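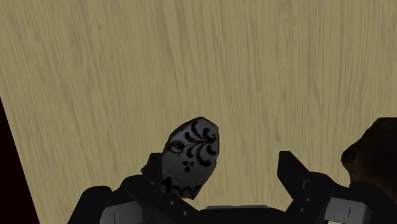 Oisín Mac Carthaigh wrote to us after the first reading evening that he had not heard the word "slobbage" since his grandfather stopped fishing, and that he was surprised to find it spelled in two different ways on the same page. He is right about the spelling, and I return to it further down.

River Words of Flotgate
Progress report to the Pavliuk Fund
Prepared by Khrystyna-Mariia Zakharchenko, Wellilis
8/22/23

1. What the grant is for

The Fund supports us to collect the words that fishing families between Flotgate and Pundport use for their work: the names of fish at different ages, the parts of nets, the kinds of water and mud, the weather signs. The final result will be a printed glossary and a sound archive which will stay at the library in Pundport.

2. Collecting

In this period we recorded 16 speakers. Most of them live in Flotgate itself, and the others come from the farms on the marsh side. The card index has now 1,312 entries. This number includes words that are the same in ordinary English but have a special meaning on the river, such as "quiet," which means water that is too low for the boat.

The recordings are longer than we planned. In the application I wrote that one visit would be enough for each speaker. In practice the first visit is mostly tea and family news, and the words come in the second one, when the old nets are brought out from the shed. I don't regret this, but it has consequences for the travel budget (see section 5).

We learned also to ask different questions. "What do you call this?" gives a short and polite answer. "How did your mother tell you to hold it?" gives a whole sentence, and very often a word that we did not know.

3. Fish names

This is the largest part of the glossary and the most difficult one. The same name can mean different fish on the two banks. A "brown maid" in Flotgate is a young flounder, but on the marsh side it is any small fish that is not worth to sell. One speaker became quite angry when I read him the other meaning. We decided to print both, with the place marked after each.

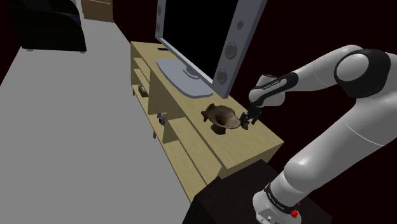
Brown and tan fish-shaped piece on a light wooden stand.

Names for eels are almost complete. Names for shellfish are weak, and we know why: the women who gathered them were not asked in the older surveys, and only few of their daughters continued the work. We have contact with two families who are willing to talk in October, after the tourist season is finished.

4. Spelling

There was no written form for most of these words, so every speaker who writes them down makes his or her own. Until the spring we simply copied what we were given. The result is the problem that Mr. Mac Carthaigh noticed, where one word stands in the index under two letters.

We now follow five rules, which are attached to this report. The most important says that the main entry is spelled as an English reader would pronounce it correctly on the first try, and all family spellings are listed after it. Some speakers are not happy to see their spelling in second place. I visited them and explained, and nobody has withdrawn a recording.

The old entries must be corrected by hand. The letters A to M are done. I expect that the rest will take until the end of October, because the letter S is very long — half of the river seems to begin with it.
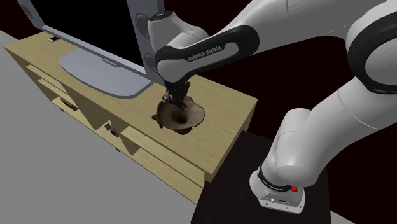

When the correction is finished, the index will go to the printer for a test of the layout. We asked for a small format that fits in a coat pocket, with a paper cover. The printer in Pundport prefers a larger page, which would be cheaper, and we are still in discussion. A sample of both will be sent to the Fund before we decide.

5. Money

Spending on equipment and on transcription is as planned. Travel is over the plan for the reason given above. Printing is under the plan, as nothing has been printed yet. We ask for permission to move a part of the printing money to travel, and to cover the printing from the sale of the glossary in advance to the library and the schools. The detailed table is in the attachment.

6. What did not go well

The children's workshop was moved once and then had very low attendance. The date was the same as the school boat race, and we should have checked this. We will offer it again inside school hours.

Three recordings from the marsh side have strong wind noise. They are good enough to transcribe but not for the sound archive. The speakers agreed to repeat them indoors.

7. Next steps

Finish the corrections from N to Z.
Record the two shellfish families.
Repeat the recordings with wind noise.
Send the layout samples to the Fund.
Agree with the library where the listening desk will be placed.

Please send questions about the spelling rules to me, and questions about the accounts to the Wellilis office.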